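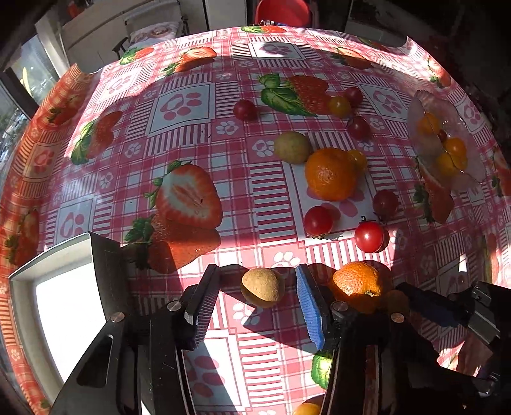 Small potato on a strawberry-print tablecloth

Large customer wants a free six-month pilot before signing. Do we say yes?

trorkau_founder
Posted in Sales and First Customers

We are a four-person company in Trorkau. Our product is called Pal and it does delivery scheduling for wholesalers. We have been selling it for a little over a year, mostly to small firms with one or two warehouses, at $189 a month per site. That covers rent and two of the four salaries.

In January I started writing to Pallis, which is a much bigger distributor based in Flikthorpe. I sent nine emails and got no reply. Then I drove over and asked at the front desk who handled dispatch software, and left a one-page sheet with a phone number. They called on Friday. Their operations manager has now seen the demo twice and says he likes it.

They want to run Pal at three sites for six months at no cost, with "full support," and decide after that. They also want a connection to their stock system, which our developer thinks is nearly 600 hours of work. Their total is 42 sites, so if they signed for all of them it would change everything for us. If they don't, we have spent half a year on them and our small customers have been waiting for fixes.

My co-founder says take it. I am not sure. Has anyone here been through this and what did you ask for?

coldcall_and_coffee
Member, 900 posts

Take it. You got in the door at a company that size by walking up to the desk and most people never get that far. A big name on your website is worth more than the money. We did a free trial with a regional grocer our first year and I used their name in every pitch afterward. They didn't end up buying but it still helped.

Just be quick on the phone when they call. Big companies get bored.

ledgerline
Member

I would say yes to a pilot and no to this pilot. I have sold to distributors for eleven years, first for an employer and then for my own company, and six months free with full support is what they ask for at the start. It is an opening request and they expect you to come back with something.

Here is what I would send them.

Length: eight weeks from the day the first site is live. Six months is long enough for the operations manager to change jobs, and then you start over with someone who did not pick you.

Price: charge something. It can be your normal rate for three sites, which is $567 a month. A company like that will not notice the amount, but a purchase order means you get set up as a vendor. Vendor setup took us seven weeks with one customer and you want that done during the pilot. If they push back, offer to credit the fees against the first year.

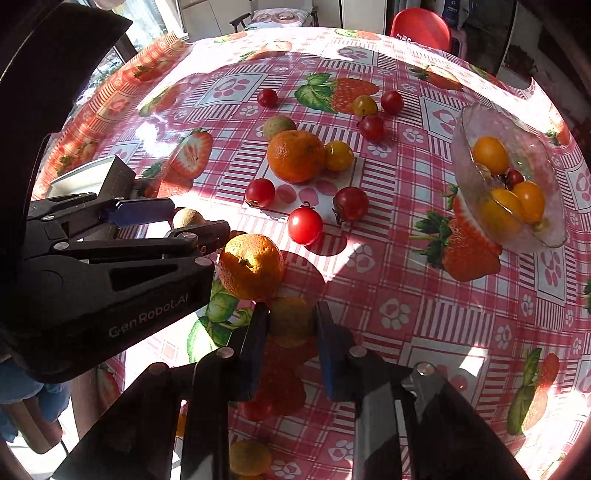 Support: put hours on it. Weekdays, 8 to 5, one contact on their side who collects the requests. Otherwise every dispatcher at three sites will have your developer's cell number by the second week.

Stock system connection: leave it out. Use a nightly file export for the pilot. It is ugly and somebody has to check it in the morning, but it shows them whether the scheduling works. Build the real connection after they sign, and quote it as its own line. If they say the pilot means nothing without it, then they pay for the build up front. I would not move on that one.

The end: this is the part most people skip. Write down before you start what a good result looks like. Pick one or two numbers they already track, such as missed delivery windows or overtime in dispatch, and get them to agree in writing that if those improve by a certain amount, you all sit down on a set date to go over a contract. It doesn't force them to buy. It does tell you early if they have no budget for this.

Also ask who signs. The operations manager liking it is good, but at 42 sites the decision probably belongs to someone you have not met. Ask for 30 minutes with that person before the pilot begins.

One more thing on your existing customers. Tell them nothing about Pallis, and keep one day a week for their fixes no matter what. I let that slip once and lost five accounts in a spring.

trorkau_founder
Original poster

Thank you both. I asked who signs and it is the finance director, and he had not heard of us. We have a call with him next week. I am going to offer eight weeks at the normal rate with the file export. My co-founder still thinks we should do it free if they say no to that, so we have agreed to wait and see what they come back with.

dockside_dan
New member

Make sure the agreement says they can't keep using it after the eight weeks without paying. Ours just kept logging in.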